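Tabletop Helpers Wanted – Vallo Studio, October Intake

We're looking for 6 people to join us for a run of tabletop handling sessions at Vallo, and we'd love to hear from you! You'll sit at a table and pick up, turn and set down everyday things like bottles and boxes, over and over, at your own pace. It's fiddly, oddly calming work and most people get quite absorbed in it.

No experience needed. You should be 18 or older, comfortable using both hands for a good stretch, and happy to try the same move a few different ways. Left-handers very welcome – we never get enough of you.

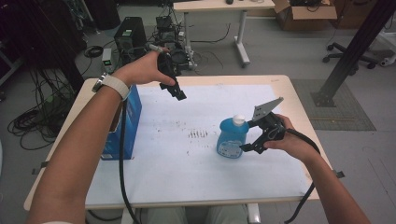 At the table with the blue bottle, white paper taped down.

Sessions run for two hours with a proper tea break in the middle. You'll be paid $100 per session, and parking behind the Grarkano building is free. Wear comfy clothes with sleeves you can push up.

To put your name down, call in at the Vallo front desk or ring extension 1132 and tell us which mornings or afternoons suit. Bring a friend if you like!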